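The Keeper of Room 402

Drinks, desks and crumbs: a talk with the woman who tidies up after people who swear they already have

Daser occupies 2,842 square feet on the fourth floor of the Arkport building in Sotley, and most of it behaves itself. The woman who runs the office there would like that noted before we go any further. The hallways are fine. The front desk is fine. It's 402 she wants to talk about.

"People treat a shared room like a hotel," she says. "Except at a hotel somebody gets a tip."

Her job title says operations. In practice she orders the toner, argues with the water delivery company and decides what gets to live on the long white desk in 402. The short answer is nothing. The longer answer is that things live there anyway, and most of them are drinks.

"I have a theory about bottles," she says. "A person will carry a bottle into a room, sit down, get up, and leave holding a phone, a laptop, a jacket and a banana. The bottle stays. In their mind the bottle belongs to the building now."

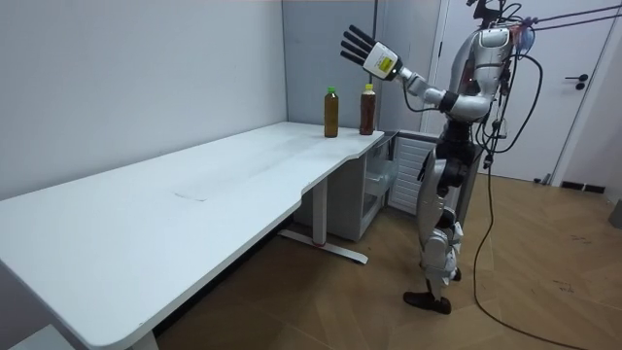 She went through a labeling period, as everyone in her line of work does. She bought a roll of stickers and asked people to write their initials on anything they put down. For a week it went well. Then she found a set of initials that didn't match anyone on the payroll, on a tea she says she still thinks about.

After that came the rule, which is short enough to fit on an index card. If it's a drink and you're leaving, it goes in the refrigerator or down the sink. If it's empty, it goes in recycling. The desk isn't an option.

"I got pushback on that. Somebody asked me what counts as leaving."

A refrigerator within reach

The obvious fix was to shorten the trip. The refrigerator used to be down the hall in the break room, and she has strong opinions about how far a grown adult will walk to put away a half-finished iced tea. She puts it at five steps. So the fridge came to the desk, a move that cost $200 and, by her account, most of a morning's goodwill.

"You can practically do it with your elbow now. That was the whole pitch."
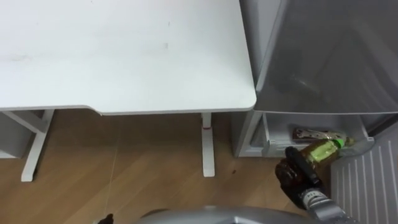 The desk in 402, with the gray refrigerator at its right-hand corner.

Did it work? She makes a face. It worked on some people. Others, she says, took it as a sign that the whole area had been zoned for snacks. Condiments appeared. There was a stretch last June when the door shelf held nothing but mustard, in several stages of commitment.

She cleans the fridge out herself, and doesn't announce when. Announcing it was an early mistake. People came in beforehand, moved everything onto the desk so it wouldn't be thrown away, and went home.

What the desk is for

Ask her what the desk is for and she has an answer ready: work, spread out. She fought for a long one. The previous arrangement was a couple of folding tables pushed together, with a gap in the middle that ate pens. White was her choice too, and she stands by it, even though white shows everything.

"That's why I wanted it. On a dark desk you don't see the ring until your sleeve is in it."

She wipes it down with a damp cloth and a little dish soap, goes over it again with plain water, and leaves it alone. She has no patience for sprays that smell like a forest. Scuffs she has made peace with. Sticky she hasn't.

The last bottle is always the hardest, she says. Once there's only one left, people look at it and assume it's there on purpose.
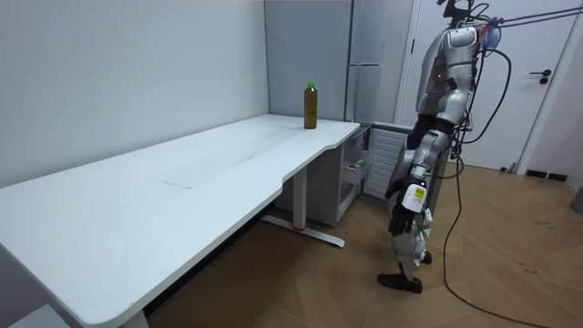 The floor, a sore subject

I made the mistake of complimenting the floor. It's a nice warm light brown, and I said so.

"It's the exact color of a cracker," she said. "Think about that for a second."

Crumbs, in other words, get a free pass until the light comes in low, and then she sees all of them together. She'd been offered a dark gray from the Yokoyama line when the room was redone, and turned it down for looking like a parking garage. She has had time to reconsider.

Her routine is dry first: a soft broom along the planks, then the vacuum with the brush head, then a mop that has been wrung out until it's barely worth calling wet. Dark scuffs get rubbed with a clean tennis ball, a trick she picked up from a school gym and defends with some heat.

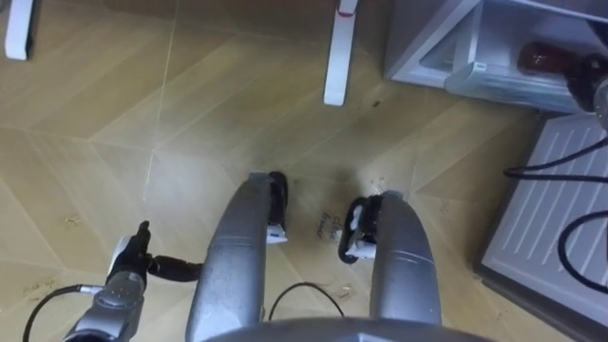 I asked whether she ever considers letting the place go for a while, just to see who'd crack first. She tried it, she says, for the first part of March 2021. She'd rather not discuss the results, but she did mention that she was the one who cracked, and that she brought her own broom from home.

We'd been talking for a while by then, and I'd finished my coffee. I set the cup down next to me while I looked for my pen. She waited until I found it, and then she pointed at the cup.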